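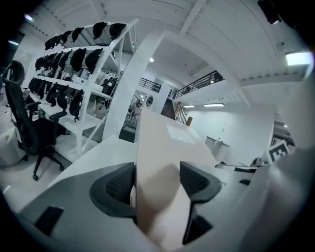
Claneck Packing Team

I spent most of the morning on cardboard. We get flat pieces in with nearly every delivery and they pile up by the desks until somebody gives in. Rima Chidiac wanted the good ones kept for the November orders, so I kept 50 and folded up the rest for recycling.
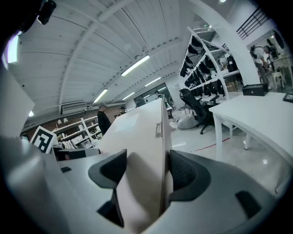

Labels are what slow me down. I peel them off before a box gets used again, and the old ones leave a patch that tears the surface if you rush. A narrow one down the side edge is the worst sort, as it's hard to get a nail under. I use a plastic scraper and a bit of warm water.

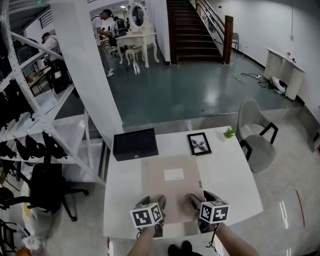 Issue 6

I like to do the sorting at the white table, with the little spiky plant left at the back. Bilal Tarawneh has asked for a second table. I'd settle for a better scraper.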